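Hand-held gripper pair, shared workshop build: pre-use inspection
Drondiditz workshop, bench 8
Checked by: Sabina Šimek
Date: September 13, 2022

1. Finger pads, both units. Seated flat, no lifting at the corners. PASS
Comment: Left inner pad re-glued before this check. Leave the old adhesive residue on the outer face, it does no harm.

2. Finger closure. Tips meet without offset. PASS
Comment: Right unit closes square. Left unit needed one turn on the linkage screw.

3. Marker cubes. Rigid on the mount, faces clean. PASS
Comment: Do not wipe with solvent. The Zikero print lifts at the edges.

4. Handle screws. Torqued, no play. PASS WITH NOTE
Comment: Thread insert on the left handle is worn. Replace by November.

5. Cycle count read from log. 1,673 of 2,000 before spring change. PASS
Comment: Order springs from Porumham now. Part bin 728 has none left.

6. Indicator lights. Green on both units before any pick. PASS

7. Thin-object pick. Hold by the thicker end, fingers square to the object, second unit kept clear of the first. PASS
Comment: Tested over the green tray, table height unchanged from the last check.
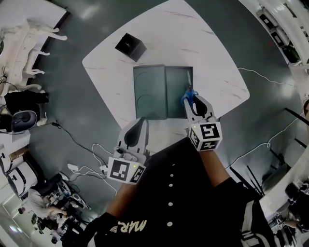

Item 7. Right unit holding the small blue piece with the thin silver end over the plain half of the tray; left unit below the tray corner.

8. Floor and cables. Walkway clear on both sides of the table. FAIL
Comment: White cables and a power adapter on the floor left of the table, another white cable looped low on the right. Tie up or reroute before the next session.

Result: usable once item 8 is closed. Recheck items 1 and 4 after the spring change.

Recent checklists
Uzor belt drive, monthly check
Zikero label printer, head cleaning
Bench supply, fuse and lead inspection
Porumham parts order, open items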